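The left one had started sticking again, so there went my morning.

I should say I'm not a technician. I was hired at Gwilliam to type up invoices, and then in May somebody saw me fix the label printer with a butter knife, and now I look after the grippers (two of them, a pair, called Kusetti on the paperwork and Lefty and Righty by everybody with any sense). I love them. I didn't plan to! But you clean the grit out of something's vents often enough and you get attached.

Tae-yang Ham had the log open on his knees. October 17, 2023, he read out, cycle 1,692, left jaw slow to open. Then he looked at me like I'd done it.

"The pads are rated for 1,000," I said. "They're doing great."

So up on the landing we went, to the dark table by the railing, to run them through the lamp and the box until Lefty misbehaved where we could all watch.
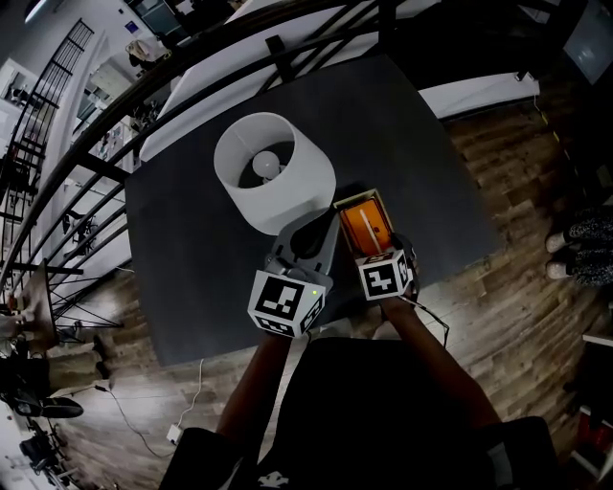 Marijke Willems thought it was the spring. It was always the spring, according to her, and if I would only order the Skarnby ones like she'd asked, we could all go to lunch.

I didn't think it was the spring. A tired spring is slow every time, and Lefty was only slow after a hard squeeze, the way my grandmother's kitchen drawer was only stubborn in August. I said so, drawer and all, and Tae-yang wrote "drawer" in the log, bless him.

What I wanted was to see the pads straight on, with the other gripper held out level beside them, so I could compare how they sat. You have to be patient with this part. You look, you squint, you look again, you start
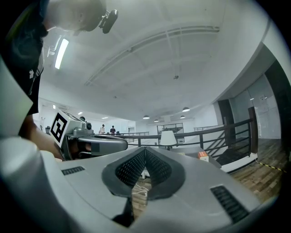
to doubt your own eyes, and then you put your thumb on the left pad and feel it shift. Just a hair. One screw, a quarter turn shy of snug - and I was the one who'd put it in.

I considered keeping that to myself. I really did, for the time it took to find the little driver in my pocket. Then I told them, and Marijke was so gracious about it that I almost wished it had been the spring.

I tightened it and called for five squeezes, nice and hard.

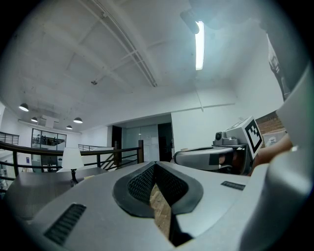

Checking the pads with both grippers up, lamp still on the table.

Five squeezes, five clean releases. Tae-yang crossed out "drawer" and wrote "screw," and I asked him to leave my name off it, and he said it was already in pen.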